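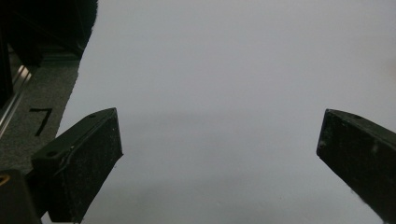
Figure 8.1 A broad, pale surface beside a busy work area.

Chapter 8: Keeping a Work Surface Clean

Most of us learned to wipe a table long before we learned to clean one, and I hope you'll bear with me while we go back to the beginning. Dust is patient stuff – it settles while you sleep, and again while you eat lunch! In this chapter we'll follow one bench at the Lendwood shop through an ordinary Monday, and then you'll try the same routine (gently, please) on your own.

Reader comments

Clearer than chapter 7. My class liked the Lendwood part.

Is the answer key for page 131 posted yet?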